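Imprimir | Enviar por correo electrónico

Proyecto Jirusby: informe de avance para Clerora
Tercer periodo, cerrado en mayo

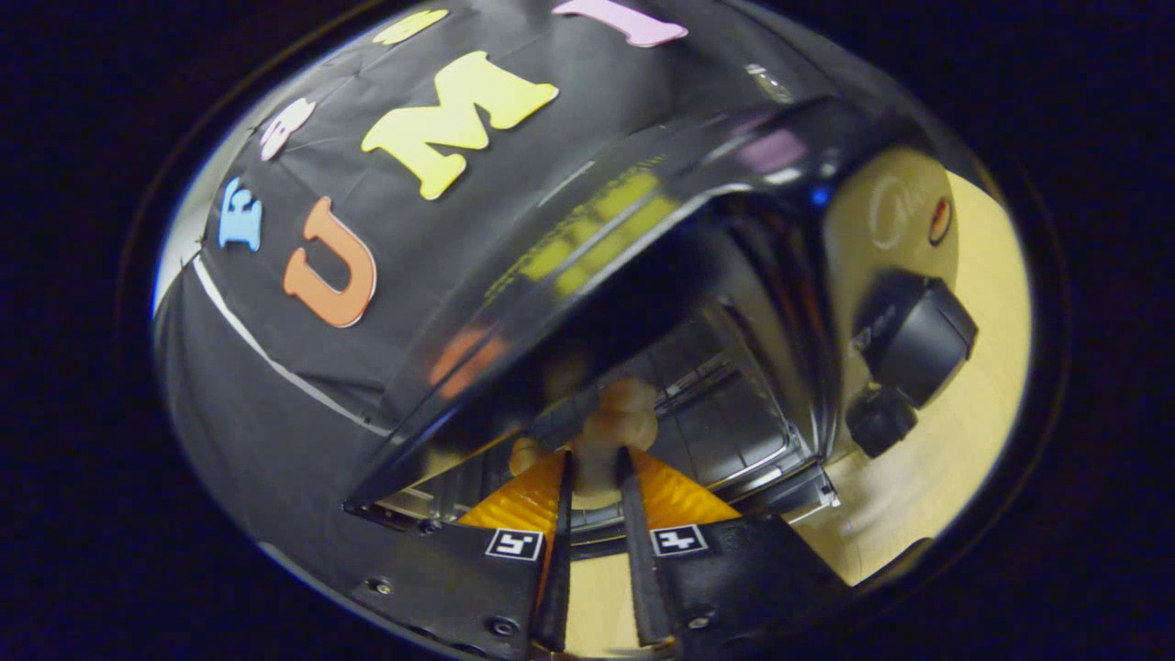 El periodo anterior terminó con una promesa nuestra, la de enseñar tareas domésticas sin tener el brazo delante, y con una petición de Clerora, la de gastar menos. Las dos cosas han resultado compatibles, para sorpresa de quienes redactamos el presupuesto. Desde marzo las demostraciones se hacen con la pinza de mano: una persona la agarra, ejecuta la tarea y la cámara de la propia pinza lo registra todo. El brazo de Drondeck sigue en su banco, bien conservado, y se enciende para las pruebas.

Estado de las demostraciones

Tenemos 285 demostraciones aceptadas en la familia «coger y dejar en compartimentos», que incluye meter y sacar objetos pequeños de aparatos de cocina con rejilla. El plan pedía llegar a esa cifra al final del periodo y hemos llegado, aunque el último jueves se trabajó hasta las ocho de la tarde y hubo que negociar la cena.

Otras 16 se rechazaron en la revisión. El motivo más repetido fue la prisa: el operador cierra los dedos antes de que el objeto esté entre ellos y luego rectifica con un gesto de muñeca muy humano y muy poco útil para un brazo con otras articulaciones. También descartamos las tomas en que los marcadores de los dedos dejan de leerse, porque sin ellos no sabemos cuánto se ha abierto la pinza y adivinarlo no figura entre los métodos aprobados.

Control remoto

La comparación con la teleoperación, incluida en el plan a petición de Clerora, está hecha. En el tiempo en que el puesto remoto produce una demostración de rejilla, la pinza de mano produce 7. El puesto remoto tiene a su favor que el robot nunca recibe una orden imposible para él; la pinza, que los operadores no piden el traslado. Proponemos reservar el control remoto para los casos con contacto delicado y dejar de presentarlo como la vía principal, cosa que veníamos haciendo sobre todo en las presentaciones.

Incidencias

Las superficies negras y brillantes siguen dando guerra. Los reflejos confunden al seguimiento de la cámara, que a ratos cree moverse cuando está quieta. Pegar elementos de color en las zonas oscuras de tela le da algo a lo que agarrarse, y el aspecto infantil del banco de pruebas es un coste que asumimos con entereza.

Hutapea entregó el recambio de las almohadillas blandas con 10 días de retraso. No hubo que parar, pero estiramos las viejas más de lo prudente.

Próximo periodo

Entrenaremos la primera política con el conjunto actual y la probaremos en el brazo. Pedimos mantener la partida de operadores y pasar a fungibles lo que sobra del puesto remoto. La partida de viajes, intacta, queda a disposición de quien quiera explicarnos para qué se incluyó.

Documentos relacionados
Proyecto Jirusby: informe del segundo periodo
Guía de revisión de demostraciones
Drondeck: notas de puesta en marcha del brazo

Contacto | © Clerora | Volver arriba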